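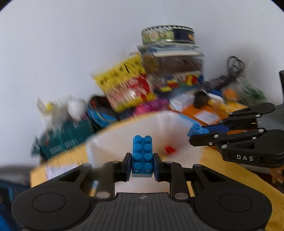 Big family house check, before everybody lands for December

I do this walk-through every year when the cousins come home, and this time there are 12 of us sleeping here, so I wrote down my comments as I went. Jytte Juhl is bringing the twins, who climb everything!

Smoke alarms, upstairs and down — OK. Pressed every button. The hallway one chirped at me, new battery in.

Carbon monoxide alarm — OK.

Bunk rails — FIX. Top bunk in the back room wiggles on the wall side. I tightened two bolts and the third just spins. Yusuf can sleep there on the bottom until I get a longer one.

Stair gate — OK, but stiff. Lift, then push. Grandma hates it.

Dresser straps — FIX. The tall one in the girls' room has no strap at all (how did I miss that last year?).

Medicines — OK. Moved to the high cupboard. Lamduan Sriwong, please hand me yours when you get in, purse pockets count!

Water heater — OK, turned down to 120.

Small toys and button batteries — NOT DONE. Under the couch is a disaster. Anything a baby could swallow goes in the lidded bin by 8 at night.

Extension cords — one thrown out, the brown one with the cracked plug. Need 4 more outlet covers.

Back porch light — works if you flip it twice. Asking my brother.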